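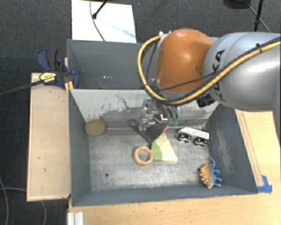
4. What the purchase price leaves out

Filed under: Robotics / Lab Management / Equipment Planning

The case for buying an industrial arm for a small lab is usually made with one number, the quoted price of the arm. We think this number is close to useless for planning. In the three budget requests we reviewed from the Havness site, the arm took up most of the page and everything that touches it was put in a single line called "accessories." In one request that line was blank.

The bin-picking cell used in this study is a fair place to look for what such a line hides. The arm is the part that a visitor notices. The part that took our time was the ordinary material below and beside it: a sheet-metal bin, a wooden top for it to sit on, boards along its sides, and clamps to keep the boards where they are. We could find no budget template, ours included, that had a row for clamps.

4.1 Fixtures and the bin

Vendors who sell complete picking cells argue that a welded frame and a machined bin mount pay for themselves. The brochure from Trovuvley, which quoted us for the frame, says so twice. We asked for the data behind the claim and were sent the brochure again. It may well be true for a factory line that runs the same part for years. It is much less clear for a lab where the bin may be swapped for a different one in March and swapped back when a reviewer asks for one more test.

Our own view is that cheap fixturing should be budgeted as cheap fixturing, with a replacement row, and not written up as a temporary step toward something better. Temporary steps tend to stay. A bar clamp holds a board to a bin edge well enough for slow motions, and it can be taken off by anyone who works in the room. What it doesn't give is a bin position that can be trusted from one week to the next, and the hours spent checking that position have to be paid for by somebody. Over a planned life of 18 months, we set aside 200 staff hours for re-checking the bin and the camera against the arm. Hendrik Steyn, who ran the planning exercise, thought this was too low. We kept the number and report his objection.

4.2 The gripper and its fingertips

The gripper is where we disagree most with the published advice. The usual advice is to buy the most capable gripper that the arm can carry. In our reading, the support for this is thin. Most of the comparisons we found were run on boxes and cylinders, and a lab that buys on the strength of them is likely to be let down by a toy dinosaur on its side.

A parallel gripper with small replaceable fingertips is a plain choice, and we recommend planning for it first. The fingertips should be treated like printer paper, ordered in quantity under their own row. The first-year plan at Havness assumed a single set. We planned for six and would not go lower. We make no claim about how long a set will last, having seen no wear figures that we would be willing to repeat.

4.3 Cable management

Cables were missing from all three requests. They were also missing from the Trovuvley quote, apart from the supply cable to the controller. This is odd, given that the run from the wrist back along the arm is the piece of the setup that bends every time the arm moves. Figure 3 shows how it is handled in the cell.
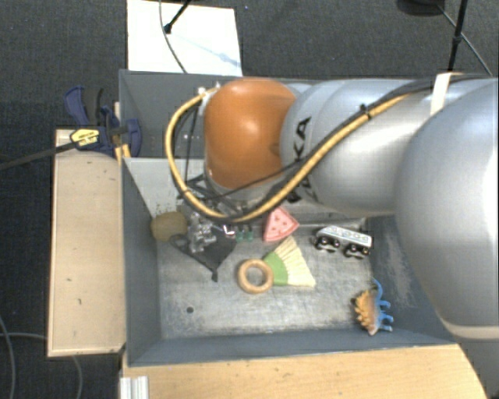
Figure 3. The picking cell with toys in the bin. The yellow cable loops from the orange joint and runs back along the upper arm, held by a black strap.

A strap is cheap, and so is a strip of tape. We have no objection to either. Our objection is to a planning method in which neither one appears, so that when a cable has to be replaced the cost lands in travel or in "other." A dressed cable package made for the arm was offered to us as an option at a price we found hard to defend, and the sales material gave no failure rate for the loose arrangement it was meant to replace. Without that rate, the comparison cannot be made. We therefore budgeted for the loose arrangement plus one full spare set, to be kept on a shelf near the cell.

4.4 Test objects

It is easy to laugh at a row for toys. The row matters for two reasons. First, the objects decide what the results mean. A ring that lies flat, a small wheeled vehicle and a round ball ask different things of a parallel gripper, and a lab that picks its objects from whatever is in the cupboard has made a design decision without writing it down. Second, cheap toys go out of production. The Mabaso group set aside money for 300 objects and bought them in one order, with duplicates, before the arm itself had been approved. We were doubtful about this at the time. On paper it still looks backward, but it is the only request we saw in which the test set could be rebuilt in the second year.

We would add one caution. A large object set invites a large claim. Buying many toys does not show that a system handles "everyday items," and we ask that readers of such papers, and the people who fund them, stop treating the size of the order as a result.

4.5 Floor space, stands and people

Camera stands and the cables that trail across the floor between them also need a plan. In the Stoscombe floor drawing, the cell is a neat square with clear floor on all sides. We have yet to see a working cell that looks like the drawing. Stands end up close to the bin, cables cross the carpet, and the space someone needs in order to reach in and move an object is taken from whatever is left. We suggest drawing the stands and cable paths first and fitting the square around them.

Staff time was the largest row in our plan and the one we trust least. The hours for setup were guessed by people who wanted the purchase to go through, and we include ourselves in that. A sensible check would be to have the estimate made by someone with no stake in the arm. Stoscombe tried this for one request. The estimate came back at over twice the original, and the request was withdrawn the following Monday.

4.6 Limits of this section

The plans reviewed here come from a few labs that know one another, and the people who wrote them had seen each other's spreadsheets. We have compared planned amounts with planned amounts. Final spending was not open to us for two of the three requests, and for the third it was reported under headings that did not match the plan. Anyone using our rows as a template should keep the rows and throw out the amounts.

Search articles, authors, keywords Go Advanced search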